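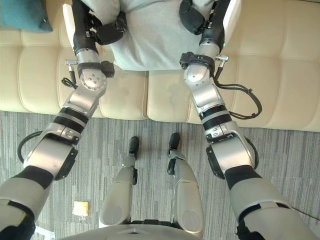
How to Style (and Rescue!) the Pillows on a Tufted Sofa

I love a tufted sofa. I love it so much that I bought one in cream, with two kids and a dog who sheds like it's a hobby. And the question I get most from readers is how to keep the pillows looking good on one, because tufting does funny things to pillows. They slide, they sink, they lean over sideways like they've had a long day. So let's fix that!

The whole job takes me less time than a cup of coffee, and I do it most evenings around 8 once the living room is mine again.

What you need

A lint roller or a rubber glove (the glove is better for pet hair, try it)
A vacuum with a soft brush attachment
Your pillows, with inserts that really fill the covers
A spare pillowcase or light throw, if you want one

Step 1: Clear everything off

Take every pillow off the sofa, including the one you think is fine where it is. Pile them on a chair. You want to see the bare back and the seat cushions before you put anything back, and you'll almost certainly find a hair tie.

Step 2: Get into the tufts

Crumbs and dust love those little dimples. Use the brush attachment on low and work from the top of the back downward, going around each tuft in a small circle. Don't yank at the buttons if your sofa has them. My friend Wing-sze Lam pulled one clean off hers and spent a whole Tuesday hunting for a match (she ended up swapping in one from the very bottom corner at the back, genius). Finish with the seat, and run the crevice tool along the gap where the seat meets the back.

Step 3: Check your inserts

This is my favorite part, because it makes such a huge difference! If a pillow looks flat and sad, the cover usually isn't to blame. An insert should be a size up from the cover, so a 20-inch insert goes in an 18-inch cover. It feels like stuffing a sleeping bag back in its sack, but fold the insert in half like a taco, push it in, and let it open up inside. Then reach in and poke the filling into all four corners before you zip.

If you can see any of the insert peeking out at the edge, pull the cover straight and tuck it in now. You won't want to do it later.

Step 4: Fluff with both hands

Hold the pillow by its two sides and push your hands together a few times like you're playing an accordion. Turn it a quarter and do it again. For down or feather, give it a couple of good smacks too. For foam or memory foam, skip the smacking and just squeeze.

Step 5: Set it, then press it

Now the trick for tufted backs. Don't toss the pillow! Hold it on both sides, set the bottom edge down on the seat, and press the whole thing back firmly into the tufting with flat hands. You're letting the back of the pillow find the dips so it grips. A smooth cover is slippery and needs a firmer press. A nubby or woven one will just about stay put by itself.

Start at the outer corners and work in. On a two-seater I use one large pillow at each end and stop there. On a longer sofa, add a smaller one in front of each. You paid for the tufting, so let people see it!

Step 6: Chop or no chop?

The karate chop at the top is up to you. I think it looks great on feather and a bit silly on anything round or very plump. Those look best left alone, maybe with a little pat.

A word on color

Light gray on cream is my go-to pairing. It's soft, it's calm, and it doesn't show every fingerprint the way white does. If you find it too quiet, bring in one darker pillow in rust or olive and keep the rest pale.

If they still slide

Cut a strip of rubbery shelf liner a little smaller than the pillow and tuck it behind. It doesn't show at all, and it comes off in a second on laundry day. I've had the same two strips going since January and they've been through the sink more than once. Wash, air dry, back they go.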